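Trirkton squeezes 600 lemons to settle the rolling question

My forearms hurt. I went down to the Zumia Hall on Tuesday evening thinking I'd stand at the back with a notebook for half an hour, and I ended up in an apron squeezing lemons until they locked the doors, so if there are typos in this you know who to blame.

The question was one I'd never thought to ask, even though I've been acting on the answer my whole life. Do you get more juice out of a lemon if you roll it on the counter first? My mum rolled them. Every cooking show I've ever had on while folding laundry has somebody leaning on a lemon with the heel of their hand and saying it "breaks up the cells inside." And lately there's the microwave version, where you zap the thing for a few seconds and it supposedly gushes. People will quote you wild numbers for that one. Twice the juice! Three times the juice! Go looking for where the numbers came from, though, and it's mostly one recipe page pointing at another recipe page.

Carmela Gentile got sick of it. She teaches the evening preserving classes at the hall and makes marmalade under the Nomitz name (the one with the green lid, you've seen it at the farmers' market), and she goes through a frightening amount of citrus in April. She told me she'd spent years having every new class roll their fruit before they cut it, and then last fall a student asked her how much difference it made and she opened her mouth and had nothing.

"I said 'a lot,'" she told me. "And then I went home annoyed with myself."

So she ordered 600 lemons, all from the same wholesaler and the same delivery, and put a sign-up sheet on the hall door. Thirty-nine of us turned up to squeeze. The lemons had been sitting in crates in the back kitchen overnight so they'd all be at the same temperature, and she was fierce about that. Somebody near me asked if they could grab one from the fridge at home to throw in for fun and got a look I wouldn't want pointed at me.

The way it worked was that every lemon got weighed and numbered on the skin with a marker, then dealt out in turn like cards into three lots. One lot got nothing done to it. The second got rolled hard under the palm for 30 seconds, which is a very long time to roll a lemon, I promise you. The third went in the microwave, one lemon at a time, for a short burst that Carmela had worked out beforehand by exploding a couple at home. Once they'd been treated they all went back on the same trays, mixed up, so those of us doing the squeezing couldn't tell which was which. In theory, anyway. The microwaved ones were warm when they came out, so she made us wait until they'd cooled off, and that's where most of the evening went. There was a lot of tea.

Half of us squeezed by hand over a bowl and the other half used the lever presses the Jitaru juice stall lent for the night. Juice got strained and weighed and somebody typed it into a laptop.

Right, the results. Carmela put them up on the projector at the end and there was an actual groan.

On the lever presses it made no difference at all. Rolled, zapped, left alone, the averages sat on top of each other, and the gap between any two lots was smaller than the gap between one lemon and the next lemon in the same lot. If you've got a press, you can stop rolling. I felt a bit robbed, to be truthful, as I'd been assigned to the rolling table for the first stretch and took a lot of pride in it.

By hand was more interesting. The rolled lemons came out ahead of the plain ones by an average of 2 millilitres each. That's less than half a teaspoon. The microwaved ones came out a touch ahead of the rolled ones, but Carmela said she wouldn't put money on that part, and she showed us why by taking out the results from one particularly strong-handed squeezer (he took a bow) and watching the microwave lead more or less vanish.

What did matter was the squeezer. The spread between people squeezing by hand was enormous. Some of us left a good third of the juice sitting in the fruit, and you could see it, too, when she went around afterwards and put a few of the spent halves through a press. Mine were not the worst. They were not good. And people got worse as the night went on, which threw a wrench into things, though she'd seen it coming and had us switching trays in a set order so that no one lot got stuck with the tired hands.

The other thing was weight. Heavy lemons gave more juice, obviously, but heavy-for-their-size lemons gave more than you'd guess, and the big knobbly thick-skinned ones were a swindle. Carmela's advice at the end of the night was to spend your 30 seconds at the store picking up lemons and putting them down again and leave the counter out of it.

I asked her about the cells thing, the claim that rolling breaks up the little juice sacs inside. She said it probably does break some of them, and so does squeezing, and a press breaks pretty much everything, so by the time you've flattened the fruit it doesn't much matter what you did to it beforehand. When you're squeezing by hand and you're not very strong, having some of the work done first could give you a bit of a head start. That fits what we saw. She was careful to say that fitting isn't the same as proving it, and that we hadn't looked inside any of them.

There was some pushback from the floor. A man in a hockey jersey wanted to know whether cold lemons straight from the fridge would behave differently, and whether the microwave was really just undoing the fridge. Good question! We didn't test it, since all of ours were at room temperature, and Carmela wrote it on the whiteboard. A woman at my table said she'd keep rolling hers no matter what any laptop said, because it smells nice. I can't argue with that. Rolling does bring the oil up out of the skin and my hands smelled fantastic right through to the next morning.

Somebody else asked about limes, which are meaner little things and harder to squeeze, and there was general agreement that limes might be where rolling earns its keep. Oranges came up too. I mentioned that I never roll an orange, I just cut it and get on with it, and three separate people told me I'd been doing it wrong, which was pretty rich.

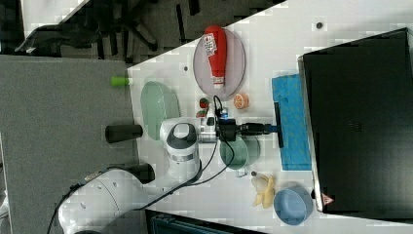 A cut orange, with the ketchup on its pink plate.

So oranges are on the list for next time, and so are limes, and so is the fridge. Carmela wants to get it down to one question a night after this, though, partly for the sake of the hall's drains. She's also after a second microwave, as the lineup for the one in the back kitchen was the slowest part of the whole business. If you've got one you're not using and it still heats evenly, she'd love to hear from you.

As for the juice, none of it was wasted. The good stuff went straight into jugs and most of it is being turned into lemon curd and cordial, which will be on the Nomitz table at the market while it lasts. The skins were saved as well. I took home a bag of them with big plans for candied peel and they're in my freezer now, where I suspect they'll be keeping company with the banana bread bananas for some time.

A few people have asked me whether this means all the kitchen tips are bunk. I don't think one night in a hall tells you that. We had one kind of lemon from one supplier, and it's entirely possible that older fruit, or some drier variety from a different part of the season, would give a different answer. Carmela said so herself more than once. She's going to put the full table of weights up on the hall noticeboard, lemon by lemon, along with the order we squeezed them in, so anybody who fancies poking holes in it can go and do that. She seemed to be looking forward to it.

The hall is open for the sign-up sheet any weekday evening. Bring your own apron if you're particular, the spare ones only come in enormous. And if you've got a paper cut, for the love of all that's good, wear a glove. I had one on my thumb and I'd forgotten about it until lemon number one.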